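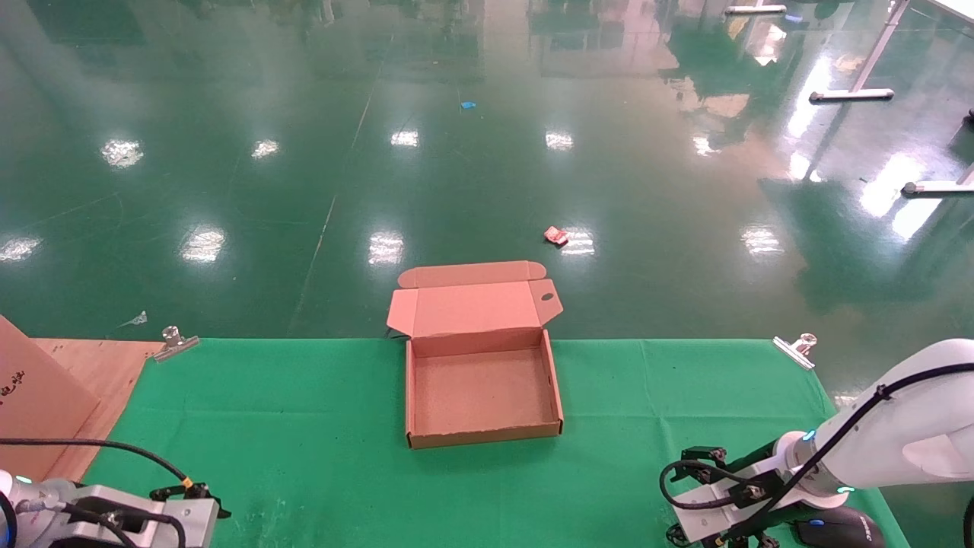 Mailer box, lid up, base empty. Green cloth clipped at the far edge.

6/26/26

Box station again, all shift. The task is unchanged since the spring: flat-bottomed mailer, lid back, place the item, bring the lid over, tuck the tab. The arms do the placing and the closing. I set the box, clear the box, and write down what went wrong in between.

Logged 14 stops before lunch. Most were the tab. The lid comes forward at a slight twist, one side enters its slot and the other rides up on the front wall, and the right gripper keeps pressing until the force limit trips. By hand I would feel that and back off a few millimeters. The controller has a threshold, so it presses to the threshold. I asked for a lower limit on the last part of the closing motion. Ionuț Husar made the change on the copy and will move it over once he has run it on the Odeck boxes, whose board is stiffer.

The side tab gave less trouble than I expected. If the box is set square to the table edge, the arm clears it. If I set it even slightly turned, it catches. So a good part of my day is setting a box square, which I never had to think about on the old line. On the old line you picked up the box however it lay.

Cloth still wrinkles. I re-clipped it twice. A wrinkle under the base lifts one corner, and then the whole fold is off. I have put in for a thin mat under the box with a marked corner. Answer from Nostel, who supply the tables, was that a mat is a non-standard item and needs a drawing. I made the drawing. It is a rectangle.

Long talk at the break about numbers. The packing room at Fahmy ran 1,810 boxes on its best shift by hand, and everyone who was there remembers the figure and uses it against any machine that comes through the door. We are nowhere near it. I said the comparison was unfair because that was a full room of people and this is one table. The reply was that it was a full room of people with jobs. I had no technical answer to that and did not try to make one up.

What has changed so far, as far as I can put it down:

The lifting is less. My wrists are better than they were in the winter. I used to wake up with the right one stiff from tucking tabs and now I don't.

The standing is the same, or a bit more. Packing, you moved along the bench. Here I stay in one spot and watch, then step in, then step back out. The watching is more tiring than the packing was. Attention goes after an hour, and the stops do not arrive evenly, so you can't pace it.

The talking is much less. On the line there were 5 of us at one bench and you could pack and talk. With the arms you can't talk through a run because you miss the start of a bad fold. I know more about lid geometry than I did and less about anybody's children.

The pay grade has not moved. The job title is now "cell operator" and the sheet that goes with it lists things I was already doing plus fault entry. I raised this with the shift lead, who said grades are reviewed in September. I have written that here so I can find it.

Afternoon was steadier. I changed the order of setup: cloth pulled tight first, box second, lid pushed fully back and let go so it finds its own angle, then start. The lid does not stand at the same angle each time, and I had been correcting it by hand, which gave the arm a lid that then crept during the reach. Letting it settle first seems to help. Five stops after the change, against a shorter run, so I would not read much into it yet. Entered it in the log as a procedure note and not as a fix.

One stop was mine. Reached in to straighten the box before the cell had gone to hold. Nothing touched me and the arm stopped as it should, but I entered it under my own name. Ionuț said I could have put it down as a general stop. I would sooner have it counted properly. If people are going to be moved onto this from the bench, the log should say that the urge to reach in is strong, even for someone who knows better. Twenty years of hands does that.

Skimemetti want a second table by the end of the quarter, same layout. The question is who runs it. The plan on paper has one operator for both. I wrote back that one operator can reset two tables but can't watch two tables, and that the stops caught early are the cheap ones. No reply yet.

To do: mat drawing, corner mark on the cloth in the meantime, ask for the stop log broken out by box batch, swap the left clip for a wider one. Bring better shoes.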